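News > Local > Arwood > Community

Arwood's winter coat swap is coming back, and it starts in August

26 May 2021 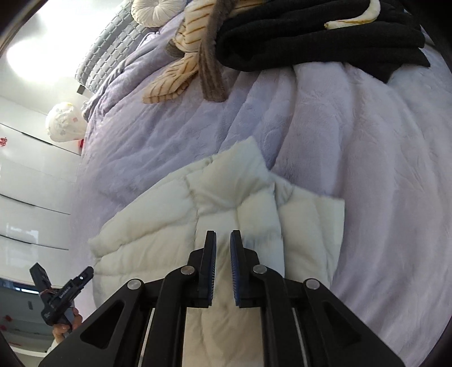

Puffers always go first, according to one regular at the Arwood coat swap, so anyone hoping for one this year had better be in line before the doors open. The same regular said she would be there with a folding chair and a thermos, August heat or no August heat.

She'll have her chance. After a year off, the swap is back on the town calendar, and it is going to be bigger than it has ever been. Collection begins in the first week of August at the old Sevach furniture store on Mill Street, and the swap itself will run over two weekends once school is back in session.

If you've never been, the idea is as simple as it gets. You bring in a clean winter coat that someone in your house has outgrown or stopped wearing, and you get a ticket. On swap weekend the ticket gets you any coat on the racks. A kid's size 6 can turn into a size 8, or a grown man's parka, or a rain shell with a zip-out lining. There is no trading up or down and no one checks labels. Families who don't have a coat to bring can pick up a ticket at the library desk, and those tickets look exactly the same as all the others.

It started 14 years ago with a couple of clothes racks in a church hallway. The last time it was held, the line went out the door and past the bakery, and the racks were nearly bare by lunch on the first day. That was a great problem to have, but it did mean that people who came in the afternoon went home with slim pickings. Two weekends should fix that. Half of the coats will be held back for the second one, sizes mixed, so it's worth coming to either.

The new space helps too. The Sevach building has big front windows, a flat entrance with no steps and a proper loading door at the back, and the owners are letting the swap have it for free until the middle of October. There's room for real fitting areas with mirrors this time, which will be a treat for anyone who remembers trying on ski pants behind a bulletin board.

And then there's the washing! Manríquez Cleaners has offered to take every coat that comes in a little grubby and send it back fresh. In past years, a coat with a stained cuff or a dog-hair problem had to be turned away at the table, and a lot of good warm coats went back into closets because of it. Now they can all come in. The cleaners will also be doing small repairs, mainly zippers and snaps, and they have put out a call for spare zipper pulls. A jar is already sitting on their counter and it's filling up nicely.

For people who would like to wash their own before bringing them in, the shop passed along a few pointers that are good to know whether you're swapping or not. Check the tag first. Close every zipper and empty the pockets, then check the pockets again. Down and down-style coats do best on a gentle cycle with just a little soap and an extra rinse. Dry them on low with a couple of clean tennis balls, and stop the dryer every 20 minutes or so to shake out the clumps by hand. It takes much longer than you'd think. A coat that feels dry on the outside can still be damp in the middle, and if it's put away like that it will smell like a basement by fall. Skip the fabric softener.

Wool coats are a different story and should just be brushed and aired out on a hanger – the cleaners would much prefer to take it from there.

Children's sizes are needed most, as always, and so are large and extra-large adult sizes. Snow pants, boots, hats and gloves are all welcome. Boots should be tied together by the laces. Gloves can be pinned in pairs or put in a sandwich bag, and single gloves are fine to leave in the lonely glove box, where at least one match gets made every year.

Drop-off hours will be 5 to 8 in the evening on weekdays and all morning on weekends. Anyone who can't get to Mill Street can leave coats at the library or at the Altetti bakery, which has cleared out a corner by the coffee station for a collection bin. The bakery is also bringing back its swap-day rolls, the ones with cinnamon and orange peel, and those alone are worth the walk. They sold out before the coats did last time.

Bus riders have it easy this year. Route 53 stops right across from the Sevach building, and there is a crosswalk with a signal. Drivers should use the lot behind the store and leave the street spaces out front for people who need the shorter walk.

Helpers are wanted for sorting, hanging and sizing, and the shifts are short. High school students can have their hours signed off toward graduation. Hangers are wanted too, the sturdier the better, along with full-length mirrors that can be borrowed for a few weeks and returned in one piece. Put your name and phone number on the back with masking tape.

Whatever is left when the second weekend is over goes to the county shelter network, the same as in earlier years, so not a single coat ends up back in a basement. Ticket pickup at the library starts on the first day of collection. Face coverings will be asked for indoors, and the number of people inside at one time will depend on the county rules when the day comes.

It may seem odd to be thinking about winter coats when half the town is putting tomatoes in the ground. But closets are being cleaned out right now, and this is the time to set that too-small jacket aside in a bag by the door. Arwood has missed this one. It will be wonderful to see those racks full again.

53 shares | 5 comments

Comments

mill_street_mom
So happy this is back!! My youngest has worn nothing but swap coats since he was two, and the red one he got last time has already been handed on to his cousin. Will there be baby snowsuits?

tomk
The tennis ball thing works. Use new ones though, old ones left green fuzz all over my wife's white coat and I heard about it for a month.

Reader in East Arwood
Is the back lot at Sevach paved now? It used to be a swamp after any rain.

gravelroad
They paved it last fall, it's fine. Still a dip by the dumpster.

oldbluehat
I have maybe two dozen wooden hangers from my mother's house. Can those come in before August or should I hang on to them? I could drop them at the bakery, I'm in there most mornings anyway.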